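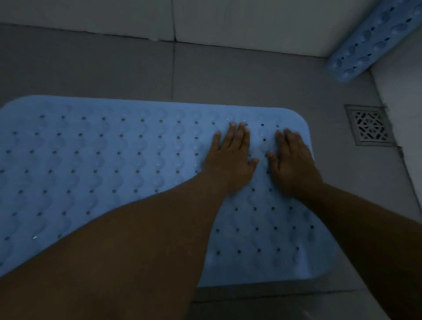 Zodwa Adams

The Justach Tub and Shower Mat

I've been putting off writing up bath mats for this site, and then the Justach came along and I couldn't wait to get started! It's a long rubber mat in light blue, with soft rounded corners, raised wavy ridges, and rows of little drainage holes from one edge to the other. The ridges feel great underfoot (I have ticklish feet and even I got used to them fast), and the water has somewhere to go.

Care is easy. Rinse it after the last shower of the day and hang it over the side of the tub, bumpy side out. Every 2 weeks, scrub both sides with dish soap and an old vegetable brush, and get into the holes while you're at it. Skip the bleach and skip bath oils too, they make rubber slick and a bit gummy over time.

Before the first use, wash the tub floor really well. Soap film is what makes most mats slide around! Lay it down, press from the middle out to the ends, then run the water. It likes smooth surfaces best. On rough or refinished tubs, try a corner first and leave it overnight.

A new rubber mat does have a smell. Mine spent 3 days on the porch rail and was fine after that.

We carry it at the Utville store and by mail, and every mat has a 12-month guarantee. The Ofori shower stool goes nicely with it, and its feet sit flat on the ridges. A sand color is coming in November, and I've already got my name down for one!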